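From the Skirnley Family Centre newsletter

Hello everyone, and welcome to the autumn issue. The mornings have turned crisp, the car park is full of wet leaves again, and we have had a lovely run of new families through the door since the holidays. Please say hello to them over the urn!

I promised last time that I would write something about attachment, after so many of you stayed behind following the evening talk to ask about it. I have been putting it off, partly from laziness and partly from nerves, as it is a subject that can make perfectly good parents feel dreadful in the space of one paragraph. I hope this one doesn't do that. Make yourself a cuppa and read it in bits if you need to.

The word itself causes half the trouble. When a psychologist talks about attachment, she is talking about something fairly particular: the way a small child uses one or more familiar adults as a place of safety, and goes looking for them when tired, frightened, hungry or poorly. It is a different thing from how much you love your child, or how much your child loves you. A little one who screams blue murder at the centre gate every morning may be very securely attached indeed, and so may the one who trots off to the sandpit without a backward glance. I've had parents come to me worried about both, sometimes on the same morning.

The idea goes back to the middle of the last century, when John Bowlby, an English psychiatrist, began to argue that babies are born ready to form close bonds and that these bonds matter for their own sake. Plenty of people at the time thought a baby loved whoever held the bottle, and that was the end of it. Mary Ainsworth, who grew up largely in Toronto and worked with Bowlby in London, then did a great deal of patient watching of mothers and babies at home, first in Uganda and later in Baltimore. Out of that came the procedure most psychology students remember, the Strange Situation, in which a toddler is in an unfamiliar playroom with a parent, a stranger comes in, and the parent leaves and returns a couple of times.

Most people assume the test is all about the crying when Mum or Dad goes out. The part the researchers care most about is the reunion. Does the child come for comfort, take it, settle, and go back to the toys? That pattern is what they call secure. Some children seem to turn away or busy themselves with something else (avoidant), and some want to be picked up and then arch and kick when they are (resistant, or ambivalent in older books). A fourth group, disorganised, was described later on for children whose behaviour didn't fit any of those. 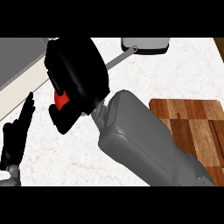 Now, please don't try this at home! I mean it kindly. A child who is getting a molar, or who skipped a nap, or who has just been told she can't eat the cat biscuits, will give you a reunion that would puzzle any researcher alive. The procedure was made for a certain age, in a certain sort of room, with trained people watching closely and scoring what they see by careful rules. What your toddler does at pick-up on a rainy afternoon is just what your toddler did at pick-up on a rainy afternoon.

It also helps to know that these patterns belong to a relationship more than to a child. The same toddler can look quite settled with one parent and rather standoffish with the other, and be perfectly well. Grandparents count too, and aunties, and the educator who has rocked him to sleep since he was in the babies' room. I have seen a great deal of guilt washed down the sink by that one piece of information, so I pass it on as often as I can.

A few of you asked whether a rocky start sets things for life. The long studies that have followed children from infancy into adulthood give a mixed answer, and I find the mix rather comforting. Early security does seem to go along with some good things later, getting on with other children being one of them. The links are modest, though, and people change. A hard patch in the family can shake a secure child, and a steady, warm adult arriving at six or at sixteen can do a world of good. Adults who had a rough time of it as kids often go on to be very tender parents, especially where they have had someone to talk it over with.

The other question, and it came from several people in slightly different words, was how responsive you have to be. Always? Every whimper? I'm happy to report that the people who film mothers and babies and go through the film second by second find mismatches everywhere, even in the pairs who are doing beautifully. The baby looks over, you're looking at the kettle. You lean in for a game and she has had quite enough of games. What seems to matter is that you find each other again, and then again after that. Donald Winnicott, a paediatrician as well as a psychoanalyst, gave us the phrase "good enough mother", and he meant it as a compliment. I wish I'd had it stuck on my fridge when mine were little.

So if you want something to practise this month, practise the coming back. After you've snapped about the shoes, or been away for work, or spent the whole of bath time with your mind on the rego, get down to their level and say so in plain words. "I was cross and I shouted. That was loud, wasn't it? I'm here now." You will feel a bit of a goose the first time. It can be very short, and it doesn't need a treat attached.

If any of this has stirred things up for you, please come and have a quiet word with me, or see your GP or maternal and child health nurse. Feeling flat or numb or endlessly worried with a little one in the house is common, there is good help about, and you needn't wait until things are desperate to ask for it.

Our next parents' evening is on 18th March in the big room, and the topic is sleep, so I expect a crowd of very tired faces. Supper is provided and babies in arms are most welcome. Put your name on the sheet by the front desk if you'd like to come, and if you have a question you would rather not ask out loud, pop it in the box beside the sheet and I'll work it into the talk.

Warmly, and with thanks for reading this far,
Your family support worker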